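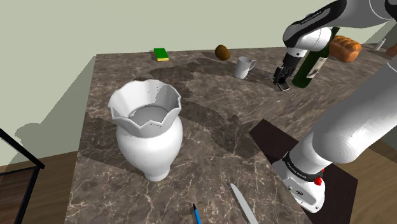
White vase with a scalloped rim on a marble counter.

How to Get the Cloudy Ring Out of a Narrow-Necked Vase

By Marius Dumitrescu
17 Aug 2024

You can wash a wine glass by looking at it sternly. A vase is different. Your hand goes in as far as the knuckles, stops, and leaves you staring at a ring of white crud you can see perfectly well and cannot touch.

I have ruined one vase and rescued plenty, so take this in that spirit.

What you need

White vinegar, the cheap kind
Uncooked rice
Baking soda
A bottle brush, if your vase will admit one
A dish towel for the bottom of the sink

Step 1. Put the towel in the sink. My one casualty was chipped on the faucet while I was congratulating myself on how clean it was.

Step 2. Rinse with warm water and dump out the old leaves. If the smell makes you step back, rinse again.

Step 3. Pour in vinegar until it covers the ring, then walk away for 2 hours. Overnight is fine for glass or fully glazed ceramic. Do not do this with anything unglazed, painted on the inside, or inherited from someone who is still alive to ask about it.

Keep the vinegar off marble. It etches the polish and leaves a dull spot that no amount of wiping will fix. Work in the sink, and carry the vase there before you pour.

Step 4. Tip out half the vinegar and add a small handful of rice. Cover the opening with your palm and swirl. Swirl, don't shake. Eun-ji Hyun, who taught me the rice trick, shook hers and was finding grains behind the toaster in December.

Step 5. Empty it through a strainer. Rice in the drain is a separate tutorial.

Step 6. Still cloudy? Make a paste of baking soda and water, get it onto the brush, and scrub the ring. Go easy if there's gold trim or a fancy rim. Petal edges chip if you breathe on them wrong.

Step 7. Rinse until the vinegar smell is gone and stand the vase upright to dry. Upside down looks more professional, right up until it rolls.

If the ring survives two rounds, the glass is probably etched and you own a frosted vase now. Fill it with something leafy.

To slow the next ring down, change the water every couple of days and wipe the waterline while you're at it. I do this maybe half the time.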